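Main page Contents Random article Recent changes
Search this site Go

Trercombe Open Day

The Trercombe Open Day is a yearly public demonstration of household robotics, run by the research firm Plasimness. It began as an evening for suppliers and was first opened to the public one November. Each visit lasts 55 minutes and is limited to nine people.

Demonstrations are given in a kitchen, where staff carry out short tasks with hand-held grippers. Manninen, the method used at Trercombe, treats each task as a separate recording, later used to train a robot arm. Tasks are chosen from a list of 40, among them work at the sink, the counter and the waste bin.

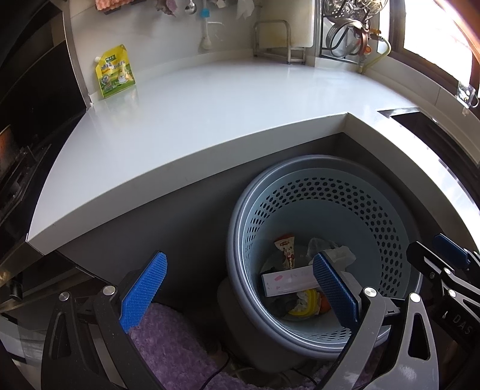
Gripper over the waste bin below the counter, Trercombe.

Visitors may try a gripper themselves after a safety talk. The fingers are opened and closed from the handle, and beginners are asked to move slowly. Questions are taken at the end.
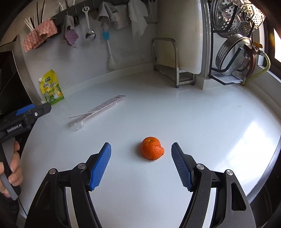

Fruit handling was added to the programme at the request of Ciltari, a growers' group that pays for part of the event. Soft fruit marks easily and differs in shape from piece to piece, so a grip that suits one may fail on the next. A mandarin with a bumpy peel and a bulge on one side, set on a glossy white counter between the open blue pads, is a fair case of the kind. Round fruit of even size is used in the first session, and odd shapes in the 2 that follow.

See also: Ciltari; Manninen method

Last updated 18/07/2022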